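4. Setting up the wrist view and the approach speed

By now you should have Ralix installed and talking to the arm (section 3), and the gripper should open and close when you ask it to. If it only does one of those, go back and fix it first. I've tried carrying on regardless and it cost me a whole Sunday.

This section covers the part of the software I spend most of my own time in: the Jadska planner, which decides how the fingers get close to the board, and the wrist view, which tells the planner when to slow down. I'll use the motherboard job all the way through, as it's the one people write to me about.

4.1 Start the wrist view

1. Open Ralix and pick the Jirkgate profile from the list on the left. If the list is blank, close the program and open it again (yes, really — I'm working on it).

2. Click View, then Wrist. You should get a live picture within a few seconds.

3. Set the exposure by hand. Auto exposure loves to chase shiny metal, and then your edges jump around between one reading and the next. I start at 60 and nudge it down until I can read the printing on the green parts of the board.

4. Click Save to Profile. The little Save button in the toolbar only saves the window layout. I know, I know.

Note: Bright patches near the edge of the picture are fine. Bright patches on the part you're heading for are a problem, so move your lamp before you go on.

4.2 Mask the gripper

The planner needs to know which pixels belong to the gripper, or it will treat your own fingers as something to steer around. The first time I skipped this, the arm backed away from itself very politely for most of an evening!

5. With the arm parked, click Mask, then Learn. Leave everything still while the counter runs to 100.

6. Open and close the fingers once when it asks you to. It needs both ends of the travel.

7. Check the purple overlay. It should cover the housing, the bracket and all of the finger linkages, screws included. Paint in any gaps with the brush.

Caution: Redo the mask every time you swap fingertips or touch the camera mount. An old mask looks fine on screen and will happily drive you into a memory slot.

4.3 Set the slow zone

8. In Jadska, open Approach and draw a box around your target. For this job I draw it around the CPU socket and include the metal bracket that frames it.

9. Set Slow Zone Margin to 7. Bigger is safer but gets dull in a hurry.

10. Jog the arm in by hand until the fingers are pointing at the socket, then press Hold. Your view should be close to mine:

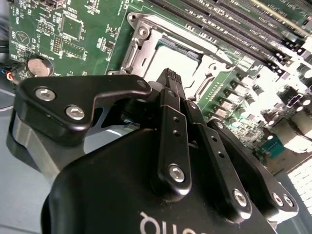
Hrubý wrote in to say that a margin of 7 felt too tight with tall parts beside the target, and that doubling it on that side only had cured the sudden stops. I've tried it since and I agree, so there's now a separate box for each side under Advanced.

11. Press Test Approach with one hand on the stop button. The speed readout should drop before the fingers cross the line of the box. If it drops late, raise the margin by one and try again.

12. Save to Profile again, then go on to section 5 for grip force.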